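Zwei Greifer und ein Regal voller Geduld

Ich war viel zu früh in Pilport, hatte den falschen Eingang genommen und stand erst mal zwischen Paletten in der Warenannahme. So lernte ich Leif Kvam kennen, der mich dort einsammelte, mir einen Besucherausweis um den Hals hängte und schon auf der Treppe zu erzählen anfing. Der Mann redet gern über Greifer (ich höre gern zu, das passte also), und bis wir oben im Labor von Trultov waren, hatte ich bereits drei Seiten im Notizbuch voll.

Offener Labortag, 6. August 2026, so stand es auf dem Zettel an der Tür. Trultov entwickelt Steuerungen für zweiarmige Roboter, die Kartons und Schachteln sortieren sollen, also genau das, was im Lager bisher Menschen machen und was jeder für kinderleicht hält, der es nie einer Maschine beibringen musste. Ich gebe zu, ich gehörte auch dazu!

Die Anlage heißt intern Picard, warum, wollte mir keiner verraten. Von rechts und links kommt je ein Arm, dazwischen liegt grüner Stoff auf der Arbeitsfläche, und darauf steht eine durchsichtige Kunststoffbox mit blauer Einlage. Die Aufgabe beim Besuch klang lächerlich einfach: schwarze Schachteln in die Box und wieder heraus, schön längs ausgerichtet, ohne dass etwas kippt.
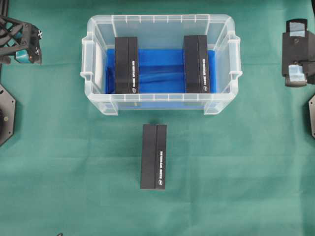
Warum nimmt man für so eine Aufgabe zwei Arme?
Ein Arm kann die Box festhalten oder eine Schachtel drehen, während der andere schon zugreift. Außerdem kommt jeder Arm an eine Seite heran, die der andere nur mit Verrenkungen erreicht.

Kvam ließ mich dann selbst ran, und das war der Moment, in dem meine Überheblichkeit verflog. Man führt den Arm über einen Handgriff und sieht dabei auf einen Monitor, und plötzlich ist eine glatte Pappschachtel das störrischste Ding der Welt. Meine erste schob ich einfach vor mir her. Die zweite bekam ich zu fassen, drehte sie aber so schief, dass sie auf dem Boxrand hängen blieb wie ein Kind auf der Schaukel. Kvam lachte und meinte, bei ihm habe das in der ersten Woche nicht besser ausgesehen. Das fand ich nett, geglaubt habe ich es nur halb.

Jede Vorführung von Menschenhand wird aufgezeichnet, und daraus lernt das System. 1.929 Durchgänge waren es bis zu meinem Besuch, die Zahl stand auf einem Whiteboard neben der Kaffeemaschine. Bis Oktober soll noch einiges dazukommen, dann geht eine zweite Anlage zum Probebetrieb nach Watbridge, wo ein Versandlager mitmacht. Ob meine missratenen Versuche mitzählen, habe ich lieber nicht gefragt.

Schwieriger wird es beim Regal. Durchsichtiges Acryl ist für Kameras eine Zumutung, weil sich überall etwas spiegelt und die Kanten mal da sind und mal nicht. »Eine Holzkiste wäre uns lieber«, sagte Kvam, »aber im Lager fragt uns ja auch keiner.« Der Arm muss schräg ansetzen, darf die Wand nicht berühren und soll die Schachtel am Ende gerade im Fach abstellen. Ich habe beim Zuschauen tatsächlich die Luft angehalten, mehrmals!

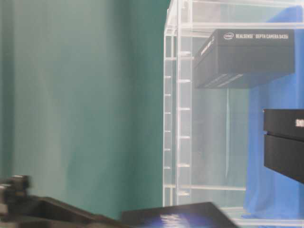 Schachtel hinter Acryl: Im oberen Fach liegt ein Kamerakarton, links unten ragt der Roboterarm herein.

Zum Schluss wollte ich noch wissen, wann so etwas 100 Schachteln am Stück schafft, ohne dass ein Mensch eingreift. Kvam wiegte den Kopf, schaute zu seinen Kollegen hinüber und wollte sich partout nicht festlegen. Auf dem Rückweg durch die Warenannahme sah ich dann einem jungen Mann zu, der Pakete in einen Rollwagen stapelte, mit einer Hand, in der anderen ein belegtes Brötchen. Ich bin kurz stehen geblieben und habe ihm zugenickt. Er hat sich vermutlich gewundert.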